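**Diltance publishes first results of its household chores trial**

*March 14, 2021 – for immediate release*

Can a machine clear the kitchen table today? Diltance, a small company for testing of automatic equipment, has put this question to a practical test and now gives its first answer: some of the work, yes, but slowly and with supervision. The results come from the Flendik trial, which started in January and will be continued this year.

The trial does not look at machines which are built for one task only, such as a dishwasher. It looks at general robot arms with simple two-finger grippers, and it asks them to handle the things that stand in an ordinary kitchen. Plates must go to the rack, mugs must hang on their pegs, food must be moved from one container to another. The objects were not changed to make the work easier for the robot. 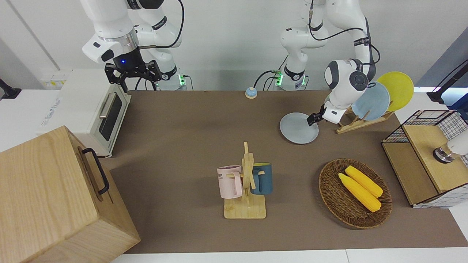

*A plate in the gripper of one arm, with the dish rack and the mug tree on the table of the Flendik trial.*

In total 974 attempts were recorded, divided over nine different chores. Diltance gives each chore a mark from zero to 10, where 10 means that a family or a shop could leave the machine alone with the work. No chore has received this mark. The best one, placing a plate in a rack, received a six. Mugs were more difficult, as the handle must meet the peg at the correct angle and a small mistake is enough to stop the whole task.

"We often hear that the home robot is almost ready, and we also hear that it will never come," the company states. "Our results support neither of these opinions. The arms can do more than many visitors expect. But a person is still faster, and a person knows what to do when a plate slides away."

Flat objects deserve a special word. A plate which lies directly on the table gives the fingers very little to hold, and the arm must come to the rim from a low position.
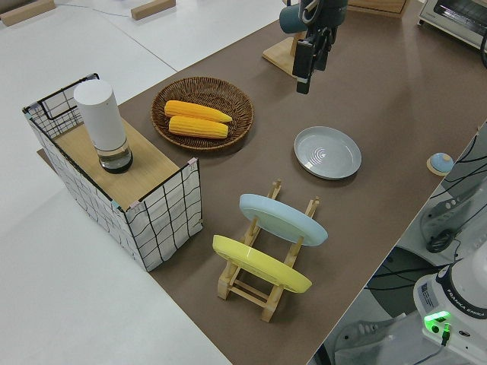 The same difficulty is known to shops and small warehouses, where thin boxes and trays are handled all day. For this reason the trial is also followed by Van der Merwe, a supplier of shop furniture, and by Flelteck, which produces storage systems for small businesses. Both firms wish to know if shelves and trays should be designed in another way, so that a gripper and a human hand can use them equally well.

Diltance advises its customers to be careful with large purchases at this moment. A robot arm can be useful where the objects are always in the same place and where a member of staff is near. 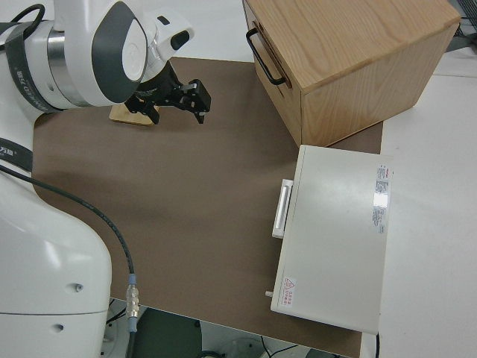

Small wooden pieces were also included, because their simple form allows a comparison between different grippers. The second part of the trial will add doors and drawers, and it will measure how much time a person must spend to help the machine. This last figure is often missing from demonstrations – and for a household it may be the most important one.

A written report with the marks for all chores can be requested from the press office of Diltance. Journalists who want to attend a test session are kindly asked to register in advance, as the number of places is limited.

**About Diltance**

Diltance tests automatic equipment for homes, shops and workshops. The company does not sell robots.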